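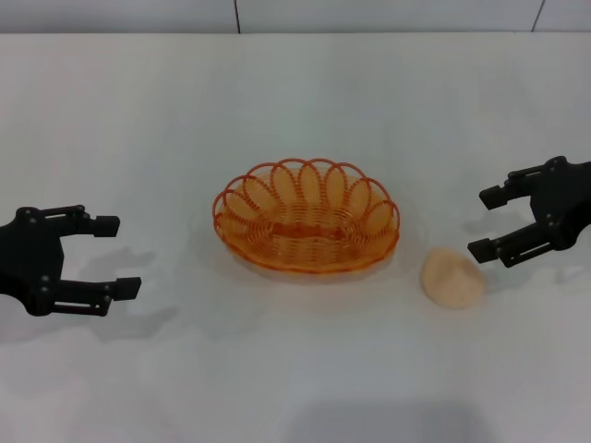
An orange basket on the white table.

Hi, and welcome to Sowah! I run a little comedy and puppet theater in Pilten, and I've been at it long enough that I've stopped telling people it's temporary.

I started out doing ten-minute sets with one sock puppet (a grumpy retired bus driver, he's still in the act) at open mics where the next guy up was usually a magician. People laughed more at the sock than at me, so I took the hint. Then I rented a former shoe store, painted it myself over one very long October, and put in 80 seats. They don't match. Some of them squeak, and the regulars know which ones to avoid.

Last season we sold 2,701 tickets, up from 2,051 the season before, and I did a small dance in the box office when I saw that! We'd love to hit 3,000 this year, so bring your sister.

Most nights it's stand-up first, then a puppet act, then whatever the improv crew has cooked up. Doors open at 7 p.m. and we start at 7:30, or when the popcorn's done. Late shows get a bit salty, so leave the kids home for those. The family matinee is all puppets and very silly.

Twice a year we pack up the van and take the show to Hasuvano, where the crowd is quiet for the first five minutes and then won't let us leave. We also swap acts with the folks at Rivuvmont, who do musical comedy much better than we do.

Got an act? Send me a short clip, even a shaky one from your kitchen. I watch every single one, usually with a sandwich, and I'll write you back within a couple of weeks.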